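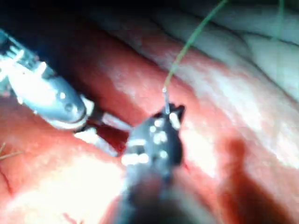

The Length of a Thread

A suture cut too long gets in the way. One cut too short can't be tied. For a running closure in soft tissue, Védís Ingvarsson teaches her surgical trainees to measure before the needle goes in, and to write the number down.

Her Friday course at the Landum training center begins with thread alone. Trainees handle braided and single-filament material in 8 and 12 cm lengths, first dry, then wetted with saline. Braided thread holds a knot with fewer throws but drags as it passes through tissue. Single filament slides cleanly and keeps a memory of its packaging, so the first throw tends to loosen before the second is down.

Color is a practical matter. Green or violet dye separates the strand from pink and yellow tissue, though the contrast drops wherever blood has collected. Ingvarsson has trainees clear the pool before placing the next bite.

Grip is the other half of the syllabus. Jaws closed hard on a strand can crush it, and a crushed section may part under tension. "Hold the tail, the part you are going to cut off," she says. "Leave the rest alone."

Hafþór Kirkegaard, who runs the bench tests, pulls each finished knot until it slips or breaks. A trainee ties 70 before moving on to curved surfaces and 100 before the final assessment. Slipped knots are logged separately from broken ones, and the trainee keeps both lists.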